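People wanted for paper-and-paste sessions at Sallico

I'm looking for people who like wallpaper. Or who hate it, I'm not fussy -- strong feelings either way are welcome!

I run the small patterns side of Sallico, and this November I'm getting a group together to spend time with wall coverings and table surfaces and tell me what they'd really put up with at home. We've got plenty of plain stuff. What I want opinions on is the busy end of things: damask-style prints, borders, bands, stripes that go off at an angle, marbled tops that may or may not fight with all of it. My own front room is done in one of these and half my visitors go quiet when they walk in, so I know how it can go.
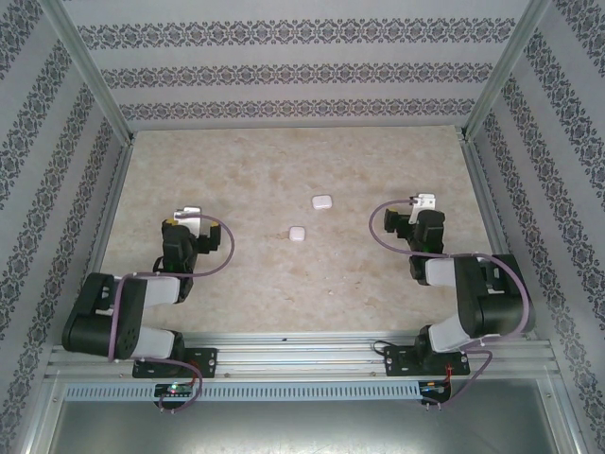 Pale grey paper with dark patterned bands, over a cream marbled top.

You'd come along on a Tuesday evening, sit down with a cup of tea and look at papers and surfaces in different pairings. You tell me which ones you'd live with, which you'd only have in a hallway, and which make your eyes go funny. After that there's a bit of hands-on pasting for anyone who fancies it (old clothes please, the paste gets everywhere). Each session lasts 2 hours and I'm asking everyone to do 4 of them, though they needn't be in a row.

You don't need any decorating experience. I'd love a few people who rent, a few who've just moved, and at least one person who has stripped a whole house and sworn never again. You do need to be over eighteen and all right with standing up for a while during the pasting part. If wallpaper paste upsets your skin, tell me beforehand and you can stick to the looking and talking.

There's no wage, I'm afraid, but I'll pay your bus or train fare and you can take home any offcuts you like -- very handy for lining drawers.

To put your name down, drop a note in to the Sallico front desk with the reference 2722 on it. Tell me what's on your walls at the moment and whether you chose it, and leave a daytime phone number so I can ring you back.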